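Shared workshop brings tidying arm a step closer to home trials

Members of the Lenihan Shared Workshop have completed the simulation stage of Zunska, a project to build a robotic arm that can clear everyday items from household furniture. The workshop confirmed in May that the software had met the conditions set for it and that work on the physical installation may now begin.

Zunska was started by a small group of members who wished to find out whether an arm designed for a laboratory bench could be put to practical use in a living room. The group meets in the evenings at the workshop's premises in Sterkorberg, and all of its control software has been written by members in their own time. The workshop has provided bench space, a computer for rendering and a grant of 1,794 euros towards materials.

Under the workshop's safety rules, no powered arm may be operated on the premises until its movements have been tested in a simulated setting. The group therefore prepared a furnished virtual room in which the arm is fixed to the floor beside a large couch and is asked to pick up objects and put them down elsewhere.

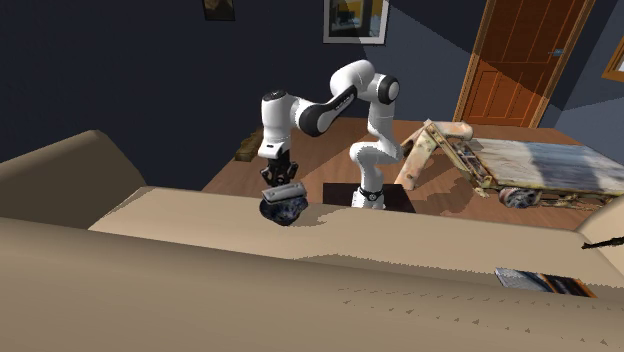 The rules also require that each type of task be repeated with the furniture and objects in different positions. The group carried out 81 trials for its final submission, and the records have been placed in the workshop library, where members may consult them on request. Trials in which the arm came too close to the furniture were kept in the record and are discussed in a separate note.

Soft furnishings were chosen as the first subject at the suggestion of members who care for older relatives. Bending over a deep seat to retrieve a dropped item can be difficult for people with limited movement, and the group considered this a more useful aim than sorting parts on a table. The choice has made the work slower. A real cushion gives way under pressure, whereas the simulated one is treated as firm, and the group accepts that its grip settings will have to be revised once the arm is working on real fabric.

Reach has been the other main concern. The group compared several mounting positions before deciding that the arm should stand close to the front of the seat, where it would have to cover both the near cushions and those at the far end. Raising the base was also discussed at length – a higher mount improves the view over the armrests but takes up more of the room.
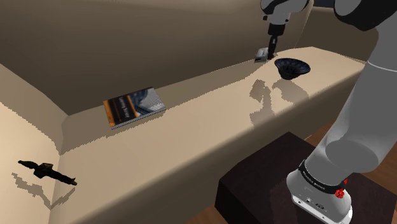 Objects for the trials were selected from a list drawn up by members, who were asked what they most often found left on their own furniture. The list was kept short so that results could be compared fairly. A paperback lying flat on a cushion offers the fingers very little to hold, while a small bowl tilted on the same seat presents a rim at an awkward angle, and the group has asked for both kinds of item to be kept in the next stage. Softer items, such as scarves and gloves, have been put off until later.

The physical build will take place in the ground-floor room known as Mamier, which is being fitted with a second-hand sofa and a floor plate for the mount. The plate will be cut and drilled in the workshop's metal area. Access to Mamier will be limited to members who have completed the machine induction, and the arm will run at reduced speed during the first sessions.

The group has places for 5 further members, and experience of programming is not required. Help is particularly sought with joinery, wiring and the keeping of test records. Those interested may attend the next open evening, which begins at 7 pm in the main hall, or leave their details at the front desk.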